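Elham Village Board > Home and Garden > Sourdough starter gone flat, please help!

marrowfat
Hello all, my rye starter (700 g of it, I do get carried away) has stopped rising since June. I feed it at breakfast and again at bedtime, and I've moved it to the Skinetti jar everyone raves about. Should I start again?
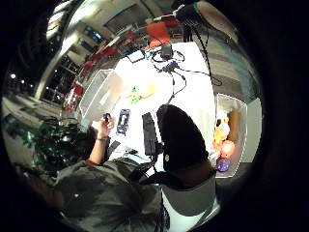 I'd be sad to, as it's four years old and has seen me through two house moves, bless it.

tinlid_2
Oh please don't bin it! Keep two spoonfuls, chuck the rest into pancakes, and feed what's left with equal flour and water. Mine sulked for ages and came back lovely.

crumbandco
Sorry, I disagree about equal parts - rye drinks far more than that. I'd go wetter, and warmer too.
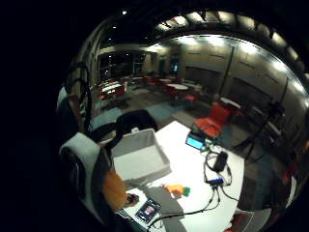 My own lives on top of the boiler and is perfectly happy there, though my kitchen is a chilly old thing.

tinlid_2
Wetter just makes soup in my experience, but each to their own!

marrowfat
Thank you both, I'll split it and try one of each.

Comments
pipkin: Following this, mine smells of nail varnish.
oldoven: Feed it more, pipkin love.

Contact us | © Elham Village Board | Back to top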